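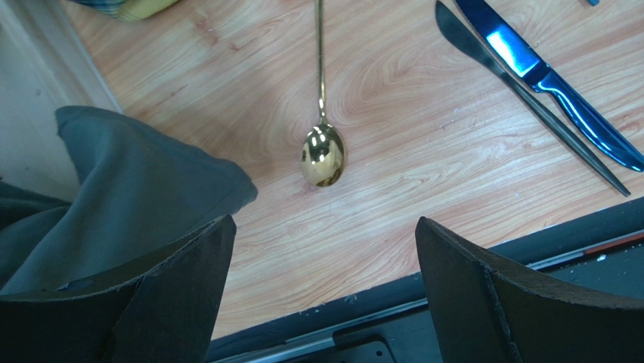
Figure 7.1 Wrist camera view of a gold spoon between the open fingers. The bowl carries bright highlights and dark reflections; two knives lie to the right.

Chapter 7
Contact Faults in Tabletop Grasping

7.1 Introduction

Chapter 6 treated the grasp as a geometry problem. The object had a known shape, the table had a known height, and the fingers closed where the planner told them to close. This chapter drops all three assumptions and deals with what happens when the arm touches something it did not plan to touch, or touches the right thing at the wrong height.

Flatware is used as the running case. A spoon or a knife is thin, so there is little room between a good grasp and a collision with the table. It is often polished, so depth readings on it are poor. It is rigid, so a contact error turns into force almost at once. A sponge forgives an error that a spoon does not.

The material is arranged in the order in which a fault investigation usually runs. Section 7.2 describes a fault that occurred during sorting trials at the Bestadero laboratory. Section 7.3 sets out the terms used for the rest of the book. Sections 7.4 through 7.6 take up sensing errors, force limits, and recovery motions. Readers who have not worked with joint torque estimates should review Section 4.2 first.

7.2 The Bestadero Fault

The Bestadero cell used a Uka arm with a parallel gripper and a camera on the wrist. The controller was supplied by Hallwood. The task was to pick single pieces of flatware from a wooden tabletop and place them in a tray. Mixed finishes were used on purpose, and cloths were left on the table as clutter.

On 16 Feb 2025 the arm made a pick attempt on a polished spoon and drove its fingertips into the table. The descent did not stop at contact. The arm kept pushing until a joint limit monitor tripped and the brakes closed. One finger pad was torn and the wrist bracket was bent. The table was dented in two places. There were no injuries. The operator, Carleen Paewai, was outside the marked zone with the enabling switch in hand, and she had released the switch before the monitor tripped. Her release had no effect on the motion, and that fact turned a damaged gripper into a reportable safety fault.

The investigation separated the event into two parts, which are treated separately here as well.

7.2.1 First part: the height error

The planner set the height of each grasp from depth readings taken inside the outline of the object. For the dark, dull pieces this worked. For a polished spoon bowl it did not. A concave mirror surface returns very little light directly to a depth sensor, and what it does return may have come by way of some other surface. The readings inside the bowl were few, and most of them placed the metal 19 mm below the true tabletop. The planner had no rule that an object resting on a table must be higher than the table. It accepted the value and planned a descent to it.

Figure 7.1 shows why the problem is hard to see from the color image alone. The outline of the spoon is clear against the grain of the wood, and a person looking at the image would have no trouble locating it. A color-based detector would likely report high confidence too. That confidence refers to the outline, and it carries no information on height. In the Bestadero logs the detector score for the failed pick was higher than the average for successful ones.

The same view contains a second source of trouble. The blue knife and the darker knife almost touch along part of their length. A detector that merges two such pieces into one outline will average two sets of depth readings, one from a bright blade and one from a dark finish. The result may be wrong in either direction. This did not play a part in the fault described here, but it was found in the logs during the review and is the subject of Exercise 7.4.

7.2.2 Second part: the failure to stop

A height error of 19 mm should produce a light bump and a stopped arm. The Hallwood controller had a contact threshold for this purpose. When the estimated force at the tool rose above the threshold, the descent was to end. The factory value was 7 N.

Earlier in the trials the arm had been stopping in free air. The cause was a cable that dragged on the wrist and added a small, changing load to the torque estimate. The threshold was raised in steps until the false stops went away. It ended at 90 N. The cable was rerouted the next week. The threshold was left where it was.

At 90 N the stop would still have come before the bracket bent, had the check been running at its normal rate. It was not. The force check and the camera logger shared a processor, and the logger had been set to save every image at full size. Under that load the interval between force checks grew to as much as 200 ms. The arm covered a good deal of its remaining travel between one check and the next, and force against a rigid table builds up over a very short distance.

The enabling switch failed for a related reason. It had been wired to a general input and was read in the same loop as the force check. A switch read by a busy loop is only as fast as the loop. The hardware safety input on the controller, which cuts drive power without waiting for software, was unused.

7.2.3 Findings

The review board at the laboratory recorded the following:

a. Depth readings on polished metal were used with no check against the known table plane.
b. The contact threshold was raised to hide a cable fault and was not restored after the fault was repaired.
c. The force check had no guaranteed rate and raised no alarm when it ran late.
d. The enabling switch was not connected to the safety input.

Finding (a) caused the contact. Findings (b) and (c) caused the damage. Finding (d) caused neither, and was ranked as the most serious of the four. Students are asked to keep this ordering in mind. The item that starts a fault and the item that matters most for the safety of people are often different, and a report that traces only the first will leave the second in place.

7.3 Terms

Contact fault. Any contact between the arm, the gripper, or a held object and another body that was not planned, or that was planned and exceeded its force limit.

Table plane. The flat surface fitted to the work area during setup. In this book it is always fitted with the table bare, and refitted whenever the table or the arm base is moved. Cloth on the table raises the effective surface and must be handled as an object.

Guard height. The lowest height above the table plane to which a fingertip may be commanded. A guard height is enforced in the motion layer, below the planner, so that a bad plan cannot override it.

Contact threshold. The estimated tool force at which motion stops. A threshold has meaning only when it is stated together with the rate at which the force is checked and the speed of approach.

Late check. A force check that starts after its deadline. In a sound design one late check slows the arm and two in a row stop it.

Protective stop. A stop commanded by software, after which drive power may remain on.

Emergency stop. A stop that removes drive power through hardware. It does not depend on the state of any program.

The last two terms are mixed up in many lab manuals, including the one in use at Bestadero at the time. The manual told operators that the enabling switch gave an emergency stop. As wired, it gave a delayed protective stop.

7.4 Sensing Errors on Polished Surfaces

We begin with the depth reading itself. Let the sensor sit at height h above the table plane, looking straight down, and let a shiny object of thickness t rest on the table. For a dull surface the expected reading is h minus t. For a polished surface there are three cases to consider: no return, a direct return, and a return by way of a second surface. The Shakya test, developed in the next pages, sorts readings into these cases by comparing each one with the table plane and with its neighbors just outside the outline of the object.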